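Uveck 白色书桌用了一阵子,随便写写

先说结论,能买,但别原价买。下面想到哪写到哪,赶时间。

背景:搬家,旧桌子是房东的,带不走。要求不高,白的,别晃,桌角别是尖的(膝盖上还有上一张桌子留的疤)。看了三家,Hegazy 那张好看,太贵,而且要等到10月才有货。Gekis 便宜,评论里一堆人说腿歪。最后下单 Uveck,原价730,等到活动352拿下,差一半多。所以前面说别原价买,真的别。

物流。送到楼下不上楼,提前没讲。箱子巨沉,我和合租的 Leandro Quezada 两个人抬上去的,中间歇了好几次。箱角磕瘪一块,拆开桌板倒没事,泡沫垫得够厚。这点给好评。

安装。说明书一言难尽。5个步骤,第3步的图是反的,照着装横杆会装到外侧,我装完发现不对又全拆了。螺丝多给了几颗,内六角扳手送的那把太软,拧到一半就打滑,建议自己备一把。全程一个下午没了。熟手应该快很多。

装好以后:

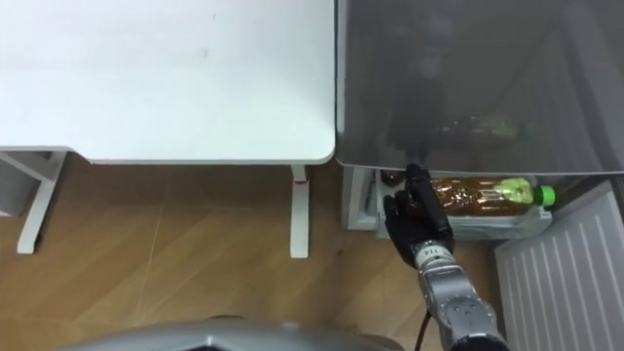 桌面和前面的两条腿,前沿是圆的

稳不稳?打字不晃。写字用力的时候有一点点,可以接受。桌脚的调节垫要自己拧,我那间地不平,拧了半天才不翘,拧的时候最好有个人帮忙压着桌面。

桌面是哑光的,不反光,开台灯看书眼睛舒服。缺点也在这,容易留灰印子,笔记本推来推去就有。湿布擦掉大半,剩下的要用橡皮,对就是普通橡皮,很好使。别用钢丝棉,评论区有人试过,毁了。热杯子我都垫着,没敢直接放,所以耐不耐烫不知到,别问我。

味道。刚拆有味,板材那种,开窗散了几天才敢在旁边坐一整天。介意的提前买,别等要用了才下单。

尺寸,买之前一定量。我是量了的,Panya Sangkhawat 跟着我买了同款,没量,结果门开不全,现在进屋都侧着身。她还给了五星,服气。

长度是我最满意的一点。靠里那头平时够不太着,坐着伸手刚好差一截,所以我把不常用的都往那边推,近处空出来干活。远端桌角那种地方放个小瓶子很合适,像图里那个绿盖的棕色小玻璃瓶,立在靠后的角上,手从上面一抓就能拿到,不碍着中间写字。

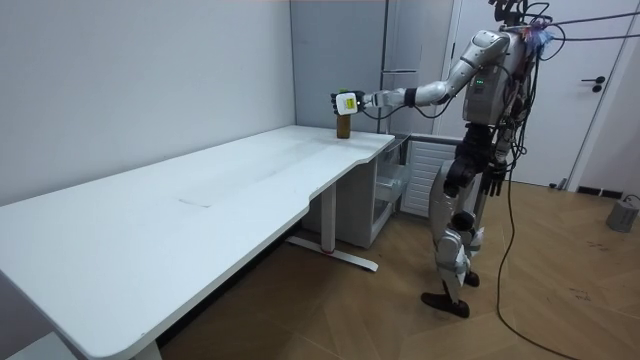 收纳基本等于没有,这个要说清楚。没抽屉,没挂钩,桌下就是腿和横杆,页面上那个带篮子的是另外一款,名字就差一个字母,下单看仔细。我一开始也点错了,客服给改的。想要理线的话自己买线槽,背胶的别买,粘不住,夏天掉了两次,后来换成夹板边的那种才老实。夹子要选带胶垫的,不然夹久了板边会有压痕,我这张已经有一道了,心疼。好在靠墙看不见。

售后。少一个脚垫,找客服,回得挺快,说从 Markunbridge 的仓补发。等了挺久。寄来是黑的,我的是白的。再找,让我拍照,拍了,又问要订单截图,给了,然后就没然后了。算了,黑的装在后面那条腿上,将就用。

配椅子的事顺带说一句。桌子偏高,个子小的要么椅子调高要么加脚踏。我原来的餐椅坐着耸肩,一周下来脖子酸的不行,换了升降椅才好。这笔钱要算进预算里,别跟我一样买完桌子才发现还得再花。

搬动的话,拆腿再搬,别整张抬。板子长,拐弯必磕墙,我家过道墙上现在还有一道白印。螺丝拆下来找个袋子装好,贴在桌板背面。

优点:稳,哑光,前沿圆角,够长,包装可以。
缺点:说明书,说明书,还是说明书。没收纳。送货不上楼。客服后半程失踪。

打分:5分给3分半。活动价给4分。

适合谁:要一张大白桌子、自己有工具、有人帮抬的。不适合一个人住高层没电梯的,除非加钱叫人搬。

有问题留言,看到回。要量尺寸的晚点补,卷尺借出去了。

2018年9月24日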